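Notes from the Laundry Room
5 min read

When I started this little column back in August, I promised myself I would get around to the subject of unloading the washer, and then I kept putting it off, as one does with laundry. Plenty of people will tell you how to get a stain out or how much soap to use, and bless them for it, but the few minutes after the machine clicks off get hardly any attention. So pour yourself something warm and let's talk about emptying the drum.

Several of you over in Randlow wrote in after the last newsletter about missing socks (I do love your letters, even the cross ones), and I have a theory that most of them never leave the washer at all. They stay behind, flattened against the metal or folded into the rubber, and they ride along through the next load and the one after that. The cure is a basket in the right spot and a bit of patience.

By the right spot I mean on the floor, directly in front of the door, and close enough that anything you drop lands inside it. I spent years with mine off to one side on top of a hamper, and I must have picked up every washcloth in the house twice. 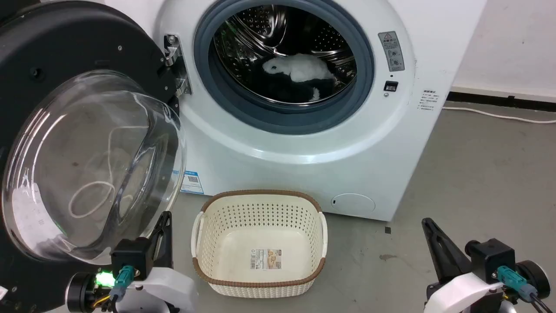

Door wide open, basket in front, and a dark-and-white bundle at the bottom of the drum.

Open the door all the way before you begin. A half-open door catches your elbow and then your sleeve, and before long you are cross with the whole business. Take the big things first and lift them up a little as you bring them out, so they don't drag the small things over the lip and onto the floor. Then give the drum a slow turn by hand. I can't tell you how many times I have been sure it was empty and had a dark sock come sliding down from the top — dark things are terrible for this, they just melt into the shadows.

Once the drum is clear, run your fingers around the inside of the rubber ring at the door. Go gently and go all the way around, especially along the bottom, where hair ties and coins like to settle.

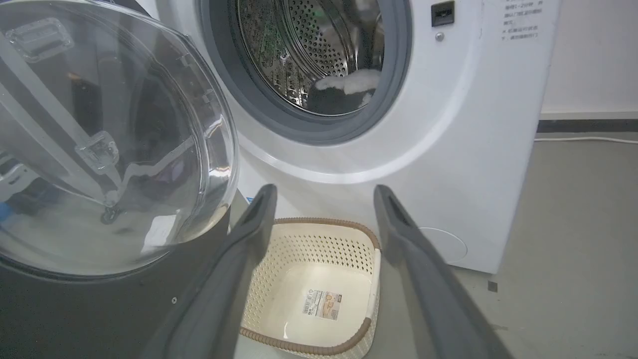 I'm also a great believer in shaking each piece out once before it goes in the basket. It takes a second, it saves you a good deal of ironing, and it will turn up the washcloth that has crawled inside a pillowcase. If you have something with a fluffy edge or lining, shake it twice and dry it on its own, away from anything that sheds. My dear old Betari robe spent a whole winter wearing the lint from a bath mat, and I have never quite forgiven the bath mat.

As for the basket itself, I like a light plastic one that wipes clean. The wicker kind is lovely to look at and I had one for ages, but it snagged my good sweaters and never did smell right after a damp spring.

When you're finished, wipe the rubber with a dry cloth and leave the door open for a while so the air can get in. If you have little ones or a curious cat, keep an eye on it, and look inside before you shut it again.

Next time I'll get to folding, including the fitted sheet, which more than 85 of you have now asked about. Do send me your own methods in the meantime. I have 2 already and they completely disagree with each other.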